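Kitchen and Workshop Tips: What I Took Home from the Kedent Open Day

Posted 4/5/24 in Order at Home

My neighbor Kamrul Bhattacharjee had two tickets for the open day at Kedent in Greltevstead, and he asked me to come with him. Kedent works on teaching machines to handle small things of the house. I expected to see big arms behind glass. We saw people at a table, moving brushes and cups with grippers they held in their hands, and we could stand near and ask questions. I wrote four pages in my notebook, and most of it is useful for people who have no robot at all.

Clear the surface before you begin

The table for the demonstration had a plain white top. Shafiq Wijesinghe, our guide for the afternoon, told us that they wipe it and take away everything which is not needed for the task. At home I do the opposite. I start to glue a handle or to clean my makeup brushes between the mail and the bread, and then I look for the small part for ten minutes. 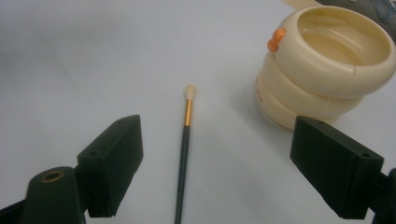 Dark handle, pale table: a thin brush is easy to find on a plain surface.

Since the visit I keep a white cutting board only for small repairs. It cost me 600 in our money at the Amarasinghe store, and a piece of old shelf would do the same work. If your small parts are white, turn it around and use a dark tray.

Put thin things down with space on both sides

A brush or a pencil which lies against a wall or another object is hard to pick up, also for fingers. Leave a gap on the left and on the right, wide enough for your thumb and your first finger. My mother has stiff hands and she noticed the difference on the same evening. I now lay out her brushes in this manner, all handles toward her.

Hold the stick upright when it goes in the cup

We tried this ourselves with a pair of hand-held grippers. You lose all the feeling from your fingertips and you understand quickly how much you depend on it. My first stick hit the rim of the cup and fell. Shafiq's advice was to bring it over the middle of the cup, make it stand straight, and only then go down. Pinch it high on the handle, so that your hand stays above the rim. I use the same for the paintbrush and the water jar, and there is less splashing. 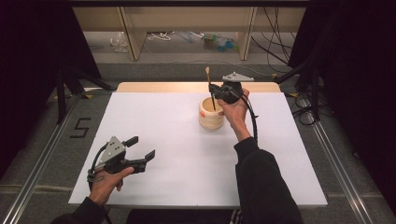

Keep cables away from your elbow

Both grippers had a cable, and I was thinking about mine the whole time. In the workshop at home it is the same with the soldering iron or the glue gun. Let the cable leave from the back of the tool, pass it outside of your arm, and do a slow test movement before the tool is hot. If the cable pulls, move the plug or move the table. Do not pull harder.

Repeat the small movement

Kamrul asked how many times one task must be shown before a machine can learn it. The answer for a task like ours was 1000, and for a harder one they had reached 2365. I felt better after this about my daughter, who is learning to pour milk. We practice with dry rice now, over a tray, ten pours and then a pause.

Choose the cup for the tool
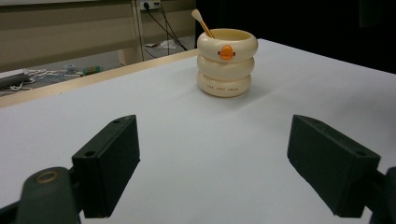

My own kitchen counter has three jars for spoons, and two of them were wrong. I had the long wooden spoons in a low, light jar, and every few days it fell over when I closed the drawer under it. Look at the cream cup with its three round rings: the spoon leans to one side and its end stands far above the rim. One spoon in such a cup is a nice thing to have next to the coffee. With five long spoons, all leaning to the same side, I would not trust it. For long tools take a jar that is at least half as high as the tool, and heavy at the bottom. If you like your low cup too much to change it, put in short tools only, or fill the first inch with clean dry rice.

Before you go to such a day

Wear sleeves which close at the wrist, and leave big rings at home. Ask early if visitors can try, for the line became long after lunch. Kedent will have another open day in August, and the list for names is at the Gorna desk near the entrance. Kamrul has already put us both on it.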